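How to clean and seal a marble worktop

Marble marks easily, and most of the damage comes from acids such as lemon juice, vinegar and wine. A sealer slows stains down but won't stop etching, so mop up spills straight away.

You will need:
Two soft cotton cloths
pH-neutral stone soap
A bottle of water-based stone sealer (we use Trokell)
Masking tape
Fine 2000 grit pad, only for polished stone with light scratches

Step 1. Test the old seal
Put a spoonful of water on the stone and leave it for ten minutes. If the patch goes darker, the seal has worn out. If the water still sits in a bead, wash the top and leave the sealing for another year.

Step 2. Wash
Mix a capful of soap into a bowl of warm water. Wipe the top, then the front edge, then rinse twice with clean water. Dry with a cloth and leave overnight. Don't use washing-up liquid every day, as it leaves a dull film.

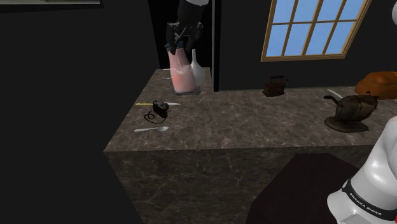 Dark marble with pale veining. Treat the front face as well as the top.

Step 3. Seal
Tape off the wall and any wood that meets the stone. Pour a little sealer on to a cloth and work in strips from the back to the front. Leave it for the time given on the bottle, usually five to fifteen minutes, then buff off whatever is left on the surface. Don't let it dry on the stone or you will get streaks.

A second coat can go on after two hours. Honed marble nearly always needs one.

Step 4. Leave to cure
Keep the worktop dry for a full day. A 220 ml bottle did two coats on our Skesthorpe kitchen with a bit left over.

Dark stone shows streaks more than white. If you get them, put a little fresh sealer on top, wait a minute and buff again.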